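Section 4: Loading the stapler

Okay, so you've got the Stolta clamped to the table and the rubber feet are all touching. Now for the staples! I've jammed mine more times than I'd like, and nearly every jam came from rushing this part.

1. Check the size first. The basic desk stapler takes No.0012, and the number is printed on the box next to the characters 订书钉 (that's just "staples"). If you've got a drawer of mixed leftovers like I do, go by the box and don't trust your eye.

2. Tip the box gently and let one strip slide out into your palm. Don't shake it. The strips snap into crumbs and you'll be picking them out of the carpet until July.

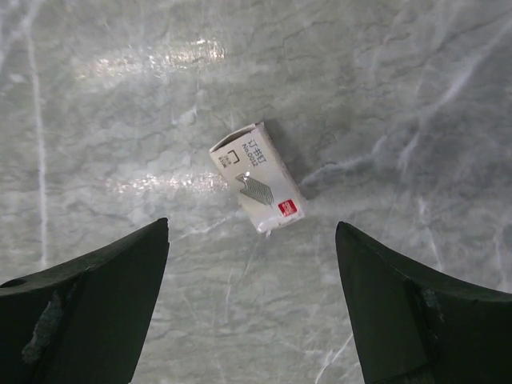

3. Press the release at the back and pull the tray out until it stops. Mine is stiff, so I hold the base down with my other hand.

4. Lay the strip in with the legs pointing down and push it forward with a fingertip. It should glide. If it drags, take it out and look for a bent leg at either end.

5. Close the tray until you hear the click, then staple a couple of scrap sheets before you touch the good paper.

Note: a 10-sheet booklet is the most I'd try in one go. Barbara Zawadzka gets more out of hers, but she leans on it with her whole weight (please don't!).

Caution: keep your fingers away from the front of the tray while it's open, and tuck the box flap back in when you're done, or the next person who grabs it will have staples everywhere.

If the first staple comes out crooked, go to Section 6, Clearing a jam.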